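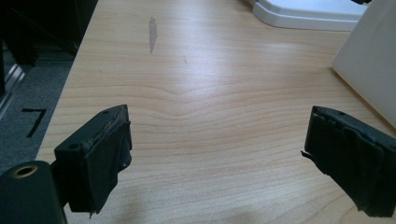
Desk surfaces on the second floor

The pale wood desks at Isov are staying. We looked at replacing them over the winter, and Kimier quoted $1,516 for a new set of tops, delivery not included. Chauhan came out in January to check the old ones and found nothing wrong that a proper cleaning wouldn't fix, so that is what we paid for. The bill was $404.

A few points on looking after them. Use a damp cloth and a little dish soap, then wipe along the grain with a dry one. The bathroom spray leaves a film that shows up under the ceiling lights - please keep it off the desks. Put something under hot mugs.

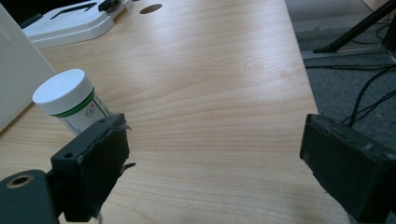

If a mark won't come off with soap, leave it alone and write the desk number on the sheet by the printer. Scouring pads take the shine off, and it can't be put back without redoing the whole top.

Cloths are in the supply closet, second shelf. Broruvano delivers new ones at the start of each month, before 9 a.m. Used cloths go in the bin under the sink.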